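News from the returns floor at Domwood

July 17, 2026

If you have been over to Domwood since March you will have noticed that the mixed returns line sounds different, and that the people on it are standing in different places. Plenty of you at Waltum and Grestell have been asking how it has gone, so this month's item is a longer one than usual – put the kettle on.

For anyone who has never worked a shift there, mixed returns is the end of the building where everything that doesn't belong anywhere else comes back to us. A bin arrives with all sorts in it, and until this spring somebody leaned over it, picked each thing out, scanned it and turned round to put it on the belt. Then they leaned over again. It is not heavy work, most of it, but it is the same bend and the same twist all day, and 9 people have done it for as long as most of us can remember.

The arm has taken over the leaning. It was put in by the Bae project team, who spent the first weeks on very dull bins indeed (boxes, and then more boxes) before moving on to soft things, round things and things with legs. Round and floppy items are still the hard ones, and the team keeps a bin of awkward odds and ends for practice, which has become quite a talking point at tea break. People have started bringing suggestions.

What has changed for the crew is mostly the order of the day. Two of them now look after the cell on each shift, clearing jams and taking over by hand whenever the arm gives up on something. The others have moved along to checking and repair, which used to run days behind and now mostly doesn't. Nobody has left because of the change, and the hourly rate for cell work is the same as for checking, a point the crew asked to have in writing before the first bolt went in, and quite right too.

It hasn't all been smooth. The early shift found the waiting harder than the lifting, and several people said they missed chatting across the bins, as the new benches face the wall. Those benches are being turned round next month. The training also came too late for the night crew, who had to pick things up from a handover sheet, and the Grestell plan has been altered so that everybody gets their 5 sessions before anything is switched on.

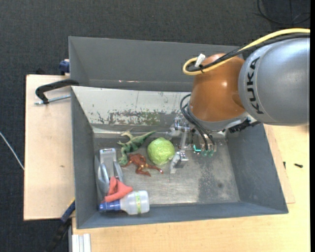 The KUKA arm at the practice bin, with its gripper beside the cabbage and a green toy dinosaur for company.

Grestell is next, then, and there are 40 places on the visits to Domwood for anyone who would like to see the line running and talk to the crew without a manager at their elbow. Do go if you can – they are very good at explaining it, and they'll tell you the annoying parts as well. Travel time counts as work time. Put your name on the sheet in the canteen, or ask your shift lead to add you.

Recent items
New lockers at Waltum: what goes where
Grestell car park, east side resurfacing
Summer shift swaps: how to ask
Canteen survey results
Domwood repair bench looking for spare hand tools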